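Workshop Tips: Before You Rent a Picking Arm

Nanley will rent you a Tanoli bench arm for 900 a month, with a promise that it sorts small parts out of a bin while you do something better. I had one through August and I'm not sold. If you want to try it anyway, a few things I'd do first.

Clamp the bin. Spring clamps from the drawer are fine, one on each side. An arm that nudges its own bin will miss the next pick.

Start with plain blocks, a couple of colors, no more than you can keep an eye on. The sales sheet says 90 percent of picks land. Ask what they were picking. Pieces lying across each other are the ones to try, and so are pieces close to a wall.

Expect scuffs. Sheet metal marks up, so don't use a bin you care about.

Tie up the cables with slack at the wrist. Mine came with 2 ties. Buy more.

Elsie Rakena in our shop likes hers and says I gave up early. Maybe. I can still empty a bin by hand before the thing finishes booting.

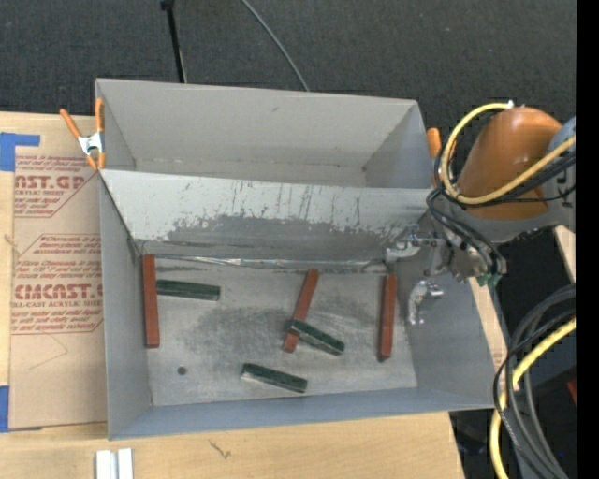
Can I cancel the Nanley rental partway through the month?
You can, with 28 days' notice in writing, but they keep the setup fee.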